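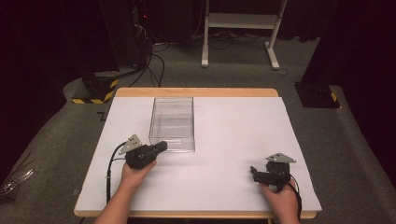
Section 4. Preparing the Table and Sorting Box

Read this section before you set up the Losham table kit for the first time. You will need the table, one white foam board sheet, and one clear sorting box. The lid and dividers are packed separately and are covered in Section 5.

4.1 Laying the board

1. Place the table on a level floor. On carpet, press down on each corner of the table and check for rocking.
2. Wipe the wooden top with a dry cloth. Grit left under the board will mark both surfaces.
3. Peel the film off both faces of the foam board.
4. Lower the board onto the table, long side first. Leave a strip of wood showing along the far edge and the near edge.
5. Run your palm from the middle of the board outward. If a corner lifts, turn the board over and leave it flat overnight.

Note: The board is not fixed to the table. Use removable tape at the corners if it slides. Do not use glue or staples.

4.2 Placing the box

1. Check the box for cracks, especially at the corners.
2. Set it on the board with the open side up and one short end facing you.
3. Move it a little left of center, toward the far side. Left-handed users may prefer it to the right.
4. Keep the board in front of the box clear for loose items.

CAUTION: The walls of the box are thin. Do not lift it by one wall when it is full. Slide both hands underneath.

CAUTION: Do not cut on the foam board. Blades go through to the wood.

4.3 Cleaning

Rinse the box in lukewarm water with mild dish soap and let it air dry. Window cleaner and alcohol will cloud the plastic. Clean the board with a damp cloth only. Standing water gets in at the cut edges and makes them swell.

4.4 Replacement parts

Order from Restrepo using these part numbers:

Foam board sheet, white: 2,768
Sorting box, clear: 87
Corner tape, removable, pack of 2 rolls: 48

Section revised April 27, 2018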